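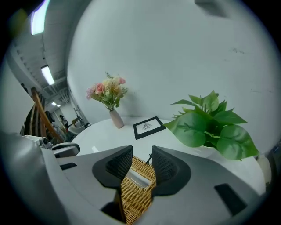 **Front Counter & Tidy-Up Crew, Claltisdale office**

May, notes, started 7:40 a.m. with coffee

OK, writing this up before I forget what we agreed. Wilmer and I spent most of the morning on the tidy-up tasks again, so mostly basket moves, with the flowers and the plant left out as things to work around. The plan from Sigrun is still that Polák (the arm, we named it after the old copier) takes over the end-of-day reset of the lounge by the end of summer. Baskets back, little stuff sorted, tabletop cleared for the cleaners. What we're doing now is the demonstrating part, us with the grippers in our hands, over and over.

The count stands at 237 good takes for the basket. Sigrun wants 1,000 before she'll let anybody train on it. I groaned out loud. Wilmer just went and got more coffee.

Things I want to remember about the basket:

- Pinch the rim and go slow. When I rushed it the weave slid between the pads and I had to start the take over.
- Approach from above works better for me. Wilmer likes coming in from the side and his takes look fine too, so we're keeping both.
- Lift, pause, then move. If you don't pause, the playback has a smear right where the interesting part is.
- Threw out 18 takes. Most of those were me talking to someone and drifting.

My forearm is sore! Left one too, which surprised me. Kevin says to swap every half hour and I keep saying yes and then not doing it. Putting it here in writing: SWAP EVERY HALF HOUR. We should probably have a kitchen timer. 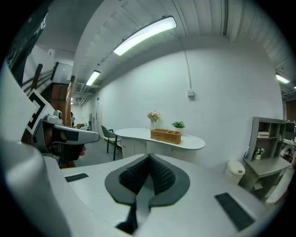

And the swapping matters for another reason, which Ognjen brought up at lunch. If only two of us do the takes, Polák is going to tidy like two people tidy. I put a basket down square to the edge without thinking about it. Kevin never does. The folks who use the lounge every day have their own ideas about where stuff goes, and it would be pretty dumb to automate my habits and then have everyone fixing it behind the robot's back. So Ognjen is going to ask around for people from the front counter who want to put in an hour. Paid, on the clock, he was very firm about that and I'm glad he was.

Longer conversation with Anselmo after that. He does the closing shift and the reset is his job right now, along with lights and locking up. He wasn't upset exactly, but he wanted to know what he'd be doing with the time. Fair question and I didn't have a good answer. I said I thought it would go to the returns desk, where they're always behind, and he said "you thought, or somebody told you?" Ouch. I'll take that to Sigrun. He also pointed out that the reset is when he finds the lost phones and keys, and when he notices a wobbly chair. None of that is in our task list. Wrote it on the whiteboard.

(For the record, he picked up the gripper for a few tries and was better at it than I was in my whole first week. Slower hands. I'd love to get him on the list.)

Zidport has had their arm running since winter and I called over there to ask how the closing people took it. Short version - the job didn't get smaller, it moved. Somebody has to walk the room before the arm starts, and somebody has to come when it gets stuck, and at first those were extra chores on top of everything else. They ended up rewriting the shift sheet. We should do ours BEFORE it goes live. I asked for a copy of theirs.

Software side: Novimel update went in without trouble, the take labels finally save when you hit stop. Kevin cleaned up the naming, so please use his names and don't make up new ones (Wilmer, I'm looking at you, "basket_good_final_2").

The disk was almost 70 percent full when I checked, so I'll move the older takes off tonight.

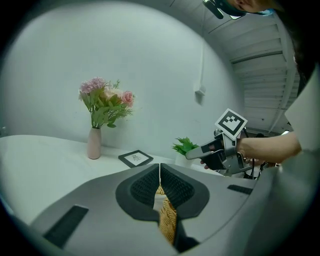
Do the people doing the takes need any training first?

Ten minutes with one of us is enough to get going, and then we toss their first handful of takes so they can goof around without worrying about it. After that they work next to somebody who's done it before until they feel OK alone.

Still to do:

- Sigrun: closing shift hours, get a real answer for Anselmo
- Add "look for lost stuff" and "check chairs" to the task list, or decide on purpose that a person keeps them
- Kitchen timer
- Draft shift sheet, me and Ognjen
- Retake the side approach with a slower lift

Stopped at 4:15, arm is done for the day.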